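Sorting the Unsortable: What We Learned From One Metal Bin and a Lot of Loose Parts

Project report, Materials Handling and Workplace Design, second year

So this is the write-up for our storage and tidying project, and I'll start with the bit that everyone in the hallway has been asking about: yes, we really did spend most of a semester thinking about a bin. I know. When we picked the topic in September I figured it would be the easy one on the list (the other options had a lot more math in them), and I was wrong about that in ways I'm still a little sore about.

The task we got was to look at the parts area in the workshop, which had grown into a mess over several years, and come up with a layout and a set of containers that people would keep using after we left. The workshop shares its small parts with two other courses, so everything from hex bolts to hose clamps ends up in the same place. Before we started, "the same place" was one long shelf, a windowsill, and a cookie tin.

Where we started

The first week was just looking. We stood around at different times of day and wrote down what people reached for and how long they spent digging. We were supposed to stay out of the way, but you can't really stay out of the way in a room that size, so a lot of my early notes say things like "moved so somebody could get to the drill press."

The parts total came out to 3,580 pieces. That took a whole Sunday and a kitchen scale, weighing out small batches and multiplying, and for the odd stuff we counted by hand. I had dreams about washers. Once we had that number, though, the planning got a lot easier, because we could see that most of the volume was in a handful of part types and the rest was a long tail of oddballs.

We set up three groups:

Daily parts – anything that gets used in nearly every session.
Weekly parts – stuff that comes out for particular assignments.
Everything else – spares, leftovers, things with no label and no obvious owner.

The third group was the biggest by far, and it's also where we had most of our arguments. I'm a keeper by nature and my project partner is a thrower-outer, so we agreed that anything neither of us could identify in 90 seconds went into a holding box, and whatever was still in there at the end of the project would go to scrap. I cheated on this rule at least twice.

Picking the containers

We compared two kinds of containers for the heavy parts. One was the Kimedholm, a molded plastic tub with a snap lid, and the other was a plain painted metal bin with sloping sides. For the light parts we used the Wavness drawer units that the workshop already owned, and I don't have much to say about those except that the drawers stick when they're overfilled, so don't overfill them.

The Kimedholm tubs won on weight and on noise. Dropping a handful of bolts into one is a dull thud, and dropping the same handful into a metal bin makes the whole room turn around. They also stack, which we liked. What we didn't like was the lid. People take it off, put it down somewhere, and then you have a tub with no lid and a lid with no tub, and by the third week we had lids on top of the lockers.

The metal bin was louder and heavier and had no lid to lose. It also took abuse without complaining. Sharp edges dug little grooves into the plastic tubs, and the grooves collected grit that I couldn't get out even with a toothbrush. In the metal bin you could just wipe the grit away, and the marks on the bottom didn't seem to affect anything except how it looked.

I got kind of fond of how it looked, to be fair. Scratches all over the bottom, pale cloudy patches, some brownish stains, and chipped paint low on the inner panel. My partner wanted to repaint it for the final presentation and I talked us out of it. A freshly painted bin makes people nervous about scratching it, and we wanted them to throw stuff in there without thinking.
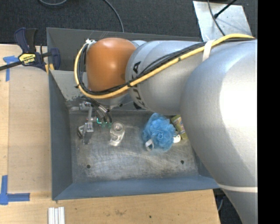

Should a parts bin have a bare metal bottom or a painted one?

Bare metal is what we'd go with for anything heavy or sharp-edged. Paint on the bottom of a bin gets scraped off by the contents sooner or later, and then you've got paint flakes mixed in with your parts. Keep the paint on the walls, where it gets less of a beating, and wipe the bottom down with a lightly oiled rag every so often if the room is humid.

That question came up in our mid-project review and I gave a terrible rambling answer at the time, so I'm glad to have it written down properly now.

The table problem

Something we hadn't planned for was the surface under the bin. We put it on a light wooden tabletop, mainly for the height, which suited both of us and most of the people we asked. Wood is nice to work at. It's a bit warmer under your hands than steel and it's quieter, and a dropped screw doesn't bounce halfway across the room.

But a metal bin on wood will slide if you lean on it, and if there's grit underneath it'll leave a mark you can feel with your fingernail. We tried three fixes. The first was a rubber mat, which worked great until it picked up oil and turned slippery. The second was felt pads, and those came off within days. The third was the Bjarnason edge strip, a low strip you screw to the tabletop so the bin butts up against it, and in our trial that's the one that did the job. It took me longer than I'd like to admit to get the screws in straight – one of them still isn't – but in our trial the bin stopped wandering.

If I did this again I'd fix the bin position before doing any of the timing work. We ended up redoing a whole set of measurements after we found that the bin had been in a slightly different spot each session, and people were reaching different distances for it.

Dividing the inside

A big open bin is great for dumping and lousy for finding. Having a separate compartment at the rear helped more than I expected. We used the main part for the parts people were working through and the rear part for rejects, meaning anything bent, stripped or just wrong. Before, the rejects went back into the general mix because there was nowhere else to put them, and then somebody else would fish out the same stripped bolt a few days later and say a bad word.

We also tried cardboard dividers in the main part. They lasted until the first heavy load, then folded over flat and hid things underneath, so it was worse than having none. Next we tried small open trays set down inside the bin. Those were okay for the light stuff but they ate up too much room. In the end we left the main part open and changed how much went in at once.

That last change was probably our best one, and it cost nothing. When the bottom of the bin is mostly covered by a single layer, you can see what you have and pick up what you want. Once parts pile up on each other you start raking through them, and raking is slow and it chews up the threads. We marked a fill line on the scoop (tape, then paint marker when the tape peeled) so that one scoop was one layer, more or less.

Labels

We made the labels in Proltimis, the label program on the workshop computer, and I have opinions. The default font is much too thin to read from standing height. We went up two sizes and switched to bold, and we put a drawing of the part next to the name, since a lot of first-years don't know the names yet. I didn't know what a grub screw was when I started this project, so no judgment.

Labels on the front wall of a bin get rubbed by sleeves and forearms. We moved ours to the tabletop just in front, under a strip of clear tape, and they've held up fine so far. The corners do lift a bit. I've been pressing them back down when I walk past.

What people told us

We handed out a short feedback sheet near the end. Most of the comments were nice, and a few were pretty blunt, which was more useful. People liked the reject compartment a lot. They liked the bigger labels. Several complained about the noise of the metal bin, which is fair, and one person asked for the cookie tin back. (It's on the windowsill. We washed it.)

A couple of people pointed out that our three groups make sense for our course but not so much for the other two, who use our "everything else" parts all the time. That stung because it was so obvious once they said it. We'd done nearly all our watching during our own sessions. For a proper version of this project, somebody should sit in on the other courses too and redo the groups from scratch.

What's left to do

The noise is still unsolved. I'd like to try a thin liner on the side walls only, leaving the bottom bare, and see if that takes the edge off. I'd also like to test a shallower bin for shorter people, who had to tip their elbows up to clear the front wall. We only noticed this late, when one of our testers started pulling up a stool.

The holding box still has stuff in it. According to our own rule it all goes to scrap at the end of the project, and my partner has already moved it next to the door. I took out one little brass fitting that I'm sure belongs to something, and it's in the rear compartment for now.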